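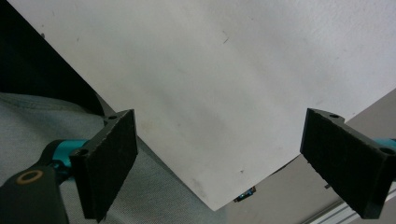 How do I get old marker ghosting off a whiteboard?

Wipe fresh dry-erase ink over the old marks, let it sit a few seconds, and rub both off together with a dry cloth. If that doesn't shift it, use isopropyl alcohol on a soft rag, then wash the board with a drop of dish soap in water and dry it well.

Asked by Junpei Fujimoto

OK so a bit more detail. I picked up a secondhand board for my kitchen wall (meals, bills, who's walking the dog) and it came with somebody's old sales chart still faintly on it. You can read "Redonthorpe 1,068" if you stand by the fridge. I've tried the regular felt eraser, a wet paper towel and a baby wipe, and the baby wipe made it worse, sort of a gray smear. I have no idea what the surface is made of. The sticker on the back says Clalteck and that's it. Do I need a special spray or can I use something from under the sink? I don't want to wreck it, I already drilled the holes!

3 answers

Aurelio Marín
Top answer

I've had boards at home and in two different classrooms, so I've made most of the mistakes already. The draw-over-it trick works because the solvent in the new marker loosens the old ink. Use a black one with plenty of life left in it, do a patch the size of your hand, wipe, then move on. If you scribble over the entire board and go answer the phone you'll have a much bigger job when you get back.

For what's left, rubbing alcohol from the drugstore. I use the 70 percent stuff, and I've heard people say 90 is faster. Open a window. Put it on the rag and keep turning to a clean bit of the rag, or you're just moving gray around (which I think is what happened with your baby wipe — those also leave a lotion film, and fresh ink grabs onto it). Then a little dish soap and water, a rinse, and dry it with an old T-shirt.

Stay away from scouring powder, steel wool and the green side of the sponge. Those melamine erasers are a last resort. They do take the mark off, but they're a very fine abrasive and they dull the shine, and once the shine is gone every marker you own will ghost. I killed the bottom corner of a nice board that way.

If you get it clean and new writing stains again overnight, the coating is worn out. You can live with it and wipe it down every Tuesday, or you can buy a roll of stick-on whiteboard film. I paid $60 for a big roll and had enough left over to do the inside of a closet door. Get a second person to hold the other end. I didn't, and there are bubbles.

Takagi

Hand sanitizer. Squirt, wait, wipe. Done it for years

Bristunis

Agree with the first answer mostly, but try the alcohol on a corner before you go all in. The cheap painted kind can go sticky, and you can't undo that. With the enameled steel ones you can be a lot less careful. Quick way to tell is to stick a fridge magnet on it, although some of the cheap ones have a thin metal sheet inside too, so it's not a perfect test.

Also, are you sure that chart was done in dry-erase? Ours at work had a permanent marker line through the middle for the whole of January before anyone thought to check the pen cup. The marker-over-marker thing still got it off, but it took a few rounds and my wrist was sore after.

Comment from Junpei Fujimoto

Magnet sticks, alcohol didn't do anything weird to the corner, so I went for it. The chart's gone except the very top line, which I'll do tomorrow when I find the step stool. Is it OK to use the same rag or should I wash it first?

Comment from Aurelio Marín

New rag! Or at least a new side of it.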